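Re: [pundow-residents] Council revenue plan, the short version

Erhan Kahraman wrote:

> Neighbors, I sat through the whole council session so you don't have to.
> The new chair says Pundow will raise 35 percent of its own budget within
> two years, up from 5 now. Most of it is supposed to come from the market
> at Özkan, plus a new permit for delivery trucks using the river road.
> I thought he sounded serious. He took questions and he didn't run off
> early. Let's give the man a chance.
>
> Erhan

Erhan, thanks for going, and for writing it up. I'm glad he took questions. I'd be gladder if one of the answers had a number in it.

I read the plan last night, all 41 pages. The market section says there are 173 stalls at Özkan paying a monthly fee. Fine. What does each one pay? It doesn't say. What share of the fees gets collected now? It doesn't say that either. You can't get from 5 percent to 35 on stall fees unless you raise them a lot, or unless somebody has been losing most of the money on the way to the bank. If it's the second one, I'd like to hear about that before I hear about targets.

The last chair promised us the same thing with the parking lot behind the clinic. We got a gate and a booth. The booth has been locked since the spring before last and the gate stays up. 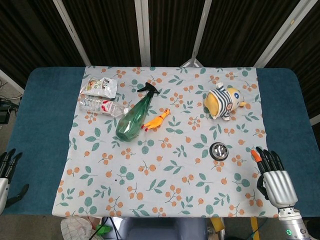 Then there's the truck permit. The plan says Bristisero will run it "on a commission basis," and that is the only sentence in the whole document on the subject. What commission? Was there a bid? I asked the clerk's office in November for the contract and was told it was being finalized. I asked again last week and got the same word. Maybe it's all in order, but the permit is already in the revenue table as if the checks had cleared.

I also don't buy the line about cutting our dependence on the state. The road money still comes from the state, and so do the teachers' salaries. If the state is late again next year, a truck permit won't pay anybody.

What I'd want before giving anyone a chance:

The current fee per stall and how much was collected last year.
The Bristisero contract, signed, with the commission in it.
A quarterly report we can read without going to the clerk's window.

Vunura put its market receipts up on the wall outside the council hall, and their council is no richer than ours. It takes a sheet of paper and some tape.

I'm not against the man - I voted for him, for what it's worth. But I've read this plan before under a different cover, and I'd rather ask now than in two years. If anyone has last year's Özkan receipts, even part of them, send them to me off list.

Cengiz Başaran

Recent threads on this list:
Water pressure on the upper streets
Council revenue plan, the short version
Özkan market: new opening hours?
Who is responsible for the culvert
Minutes from the ward meeting

Pundow Residents List | Contact the list owner | Back to top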